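Zipper Policy, Project Report
Monday, January 15, 2018
By Imke Engelhardt

We trained our controller on 200 demos and it reported 657 grasps as good. I don't trust that number. The score comes from the same wrist view the policy steers by.

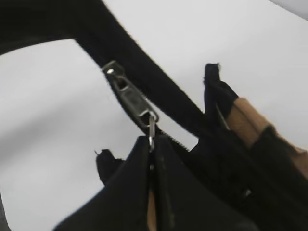

Wrist view, black bag with a silver zipper pull.

Black fabric on black fabric gives the detector little to work with. Open fingers are easier to label.

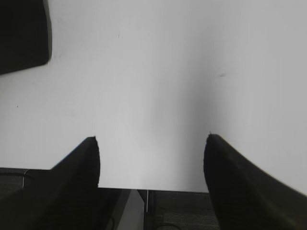
Samuele Donati thinks the labels are fine and the planner is late by 2 steps. Maybe. We haven't logged timing.

Recent reports
Hastetine gripper driver
Pludier planner notes

This site uses cookies.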